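Filed under: Game Design > Guides > Gameplay Logic

How to write the rules for a monster-collecting game before you draw one monster

Everybody starts with the monsters. I did too. 71 sketches in a folder and no game. So for Graltine I started over and did the rules first. Quick write-up of how, bit rushed, sorry.

1. Pick one verb

What does the player do every minute? Catch, trade, feed, hide, whatever. One. Mine is "borrow". You borrow a creature from a place and have to give it back. Write it at the top of the page and leave it there.

2. Make 4 types, no more

Four is plenty for a first build. Big type charts look great on a wiki and are murder to test. Mine: Salt, Moss, Lamp, Stone. Each one beats one and loses to one, the leftover pairing is a draw. Draw it as a square with arrows. If you can't redraw it from memory next morning its too complicated.

3. Give each type a job outside battle

Moss creatures cross water. Lamp ones open the caves. This is where the world starts to make sense - the player remembers Lamp beats Moss becuase they already burned through a hedge with it.

4. Write creature cards, numbers only

Index cards. Name, type, three stats, one move. No art! Keep every stat between 1 and 8. Small numbers mean you can do the math in your head while two people are arguing across a table.

Placeholder names are fine. Closomus was a placeholder and now I can't get rid of it.

5. Play it on paper

Two players, one die each, a token per creature. Any junk off the shelf will do for tokens. Keep score in a notebook and write down every time someone asks "wait, can I do that?" Those questions are your rulebook.

Tin-yau Tu played the first round with me and broke Stone in two turns. Stacked defense, never lost health. Fix was a cap on defense, one line.

Change one rule per session. Two at once and you won't know which did it.

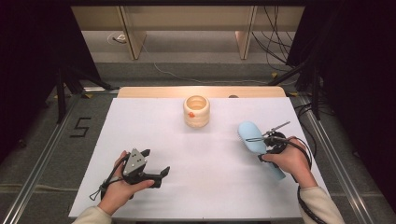
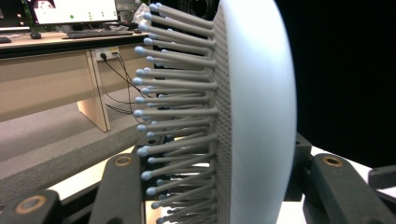 6. Move it to a spreadsheet

Once paper games stop ending in arguments. One row per creature, one column per stat, then let a simple script fight every pair. I ran 521 fights and sorted by wins. Anything at the very top or bottom gets a second look. Don't flatten everything though - a couple of weak ones are good, people get attached to them.

7. Now draw

Type, job and stats tell you most of the shape already. Slow, heavy, crosses water? You can nearly see it. Went back to my old sketches at this point and some fit right in.

Cards template coming when I've cleaned it up.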